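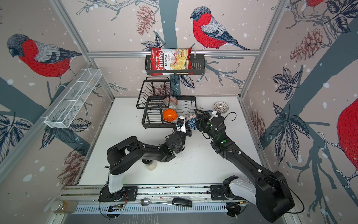
Bullfinches, Bowls and a Very Small Counter: Talking Dishes with Halina Krawczyk

4/16/26
By Dace Jankauskaitė

Kitchens > Small Spaces > Visits

Home Visits Storage Tableware Contact

I've wanted to get Halina Krawczyk talking about dish racks ever since we met at a tableware swap in Markville and she spent most of the afternoon telling me (very cheerfully!) that I stack my bowls all wrong. She plans small kitchens for a living, the kind where you can touch both walls without moving your feet, and she has strong feelings about nearly everything that goes in them.

So of course I started with the wallpaper. Bullfinches! Big red-breasted ones, on snowy-looking branches with pine cones, going right round all three sides of a plain white worktop.

"People tell me a tiny space needs pale walls and I've never agreed," she said. "If you're standing there with your hands in the dishes every single evening, give yourself a bird to look at. I found that paper in March and I bought 2 rolls before I'd even measured anything."

Had she measured since? She laughed. "The pine cones don't meet up everywhere. I'm fine with it."

What I like is how much she gets off the counter. There's a metal rail along the back with a black wire basket hanging from it, and a white mesh one with compartments over on the left. I'd pictured sponges and brushes in the black one, but no, cassava chips, a red bag of Chuba leaning in there at an angle. I asked if snacks were part of the plan.

"A basket is for whatever you reach for," Halina said. "I'd much prefer you keep your chips on the wall than have them sliding about next to the clean dishes."

Then we got to the rack, and I'll admit I could have stayed on this part for an hour. It's black wire with two tiers, and it's really there for the bowls. Halina has been collecting patterned ones since her first apartment on Wiegand Street, mostly from markets and from a little shop called Getar that she won't give me directions to. None of them are a set and she wouldn't want them to be.
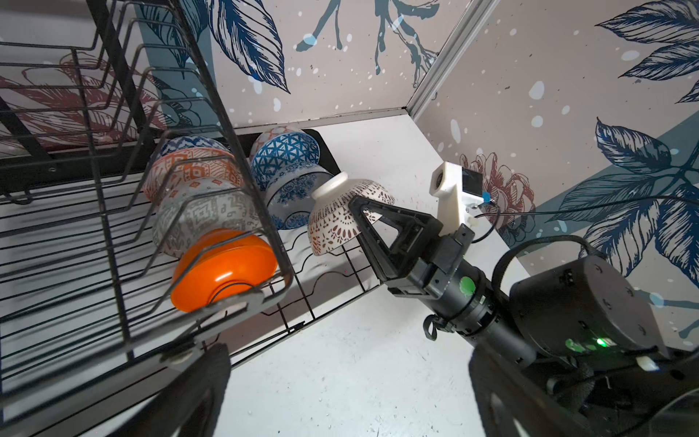

Halina's mixed bowls propped up in the black wire rack, with the plain orange one toward the front.

"I used to pile them up," she told me. "One inside the other, like at a buffet. Then you lift the top one and there's a puddle in the next. Now they go on a tilt, bottoms out, every bowl leaning on a wire and not on its neighbor."

I wondered whether the loud ones fight each other, with blue triangles right by orange and cream, but she shook her head. Her favorite is the white one with the reddish-brown pattern, almost like lace. "I paid $18 for it, and I'd have gone higher. Don't print that, they'll put the prices up."

(Sorry, Halina.)

I asked what she'd tell someone starting out with a counter this size. "Buy the rack after the bowls," she said. "Take your deepest bowl to the store and stand it between the wires. People look at you funny, let them."

She's now drawing up a galley kitchen for the Nedent building, and yes, she's already asking them about birds.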